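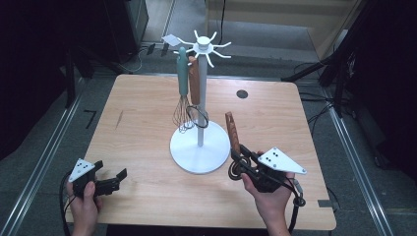 Utensil stand and hanging tools: inspection checklist with comments

Site: Paulauskas, small-goods room
Checked by: Indrek Laur
Date: August 17, 2024
Applies to: pole stands with hooks, whisks, coil whisks, strainers, wooden-handled tools

Mark each line OK, Fix or Remove. Write a comment for anything that is not OK. Items marked Remove go in the Nukgate bin by the door and do not go back on the stand until they have been looked at again.

Section A. Table and floor

A1. Table stands level and does not rock when pressed at each corner.
OK.

A2. Top is free of splinters, raised edges and sticky spots.
OK. There is a faint dark mark in the wood near the left edge. I ran a cloth over it and a fingernail across it. Nothing catches. Leave it.

A3. Cable hole in the top is kept clear. Nothing small is set down next to it.
OK. Hooks and screws from other stands have gone down this hole before, so keep the repair kit off this table.

A4. Bracket at the table corner is tight and has no sharp edge.
Fix. Tight, but the edge is rough on one side. File it or put a cap on it. Size 2 cap from the Resora box should fit.

A5. Walkway is clear of paper, cords and loose items.
Fix. Paper on the carpet past the table. Cords should be run along the side, out of the way of feet. Same comment as last time.

Section B. Stand

B1. Base sits flat. No gap under the rim.
OK.

B2. Pole is straight and screwed fully into the base.
Fix. Pole was straight but took another quarter turn by hand. Tightened during the check. If it works loose again before the next check, replace the base screw.

B3. All hook arms are firm at the hub. No cracks where the arm meets the center.
OK. Press down lightly on the end of each arm and watch the hub, not the tip. The tip will always move a little.

B4. Hook ends are smooth and turned up enough to hold a tool.
OK.

B5. Stand does not tip with tools on one side only.
OK with the light tools. Tested with the 300 gram weight on a single hook and the base stayed down. Do not hang pans, mashers or anything cast on this stand. I would still like people to spread the tools out. Two tools side by side is fine for a short time, but a full set hung on one half is asking for it to go over.

Section C. Whisk

C1. Wires are all seated in the collar.
OK. Pull each wire gently outward near the collar. A wire that slides is a Remove, even if it slides back.

C2. No broken, crossed or flattened wires.
OK.

C3. Handle is free of cracks and the collar is not lifting.
OK. The green on these handles hides soap film. Wipe with a white cloth and look at the cloth.

C4. Hangs freely without the wires rubbing the pole.
OK once it was moved out toward the end of the hook. Hung too far in, the balloon leans on the pole.
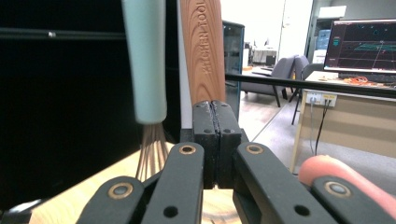 Hold the whisk upright for the collar check and turn it a full circle. Most of the faults I have written up on whisks were on the side facing away from the person checking. Set it back on the hook with the handle up and let it stop swinging before going on to the next tool.

Section D. Wooden-handled tools

D1. Handle has no splits along the grain.
OK. A wavy grain can look like a split under the ceiling light. Use a fingernail. If it catches, mark it Remove.

D2. Lettering on the handle is clean.
OK. Food and polish collect in the letters of KITCHEN TOOL. Use a dry nylon brush. No knife points, no wire brush.

D3. Metal head is tight in the handle and does not turn.
Fix on one tool. Very slight turn when the head is held and the handle twisted. Not bad enough to remove. Recheck in a week.

D4. Coil on the coil whisk is evenly spaced and has no sharp end.
OK. Check the loose end of the coil first. It is the part most likely to scratch a bowl or a finger.

D5. Wood is not dry or fuzzy.
Fix. Rub with 80 grit only where the grain has lifted, then a finer paper, then oil. Wipe off the extra oil and leave overnight before hanging.

Section E. Before signing

E1. Every tool taken down is back on a hook or in the bin.
E2. Soft items are kept off the table edge.
E3. Open Fix items are copied to the Jorkov sheet. Record number for this check is 1,385.

Open items: A4, A5, B2 (watch only), D3, D5.

The old form had one line for "tools in good condition." Please stop using it. Leftover copies can go in the paper recycling.

Signed: Indrek Laur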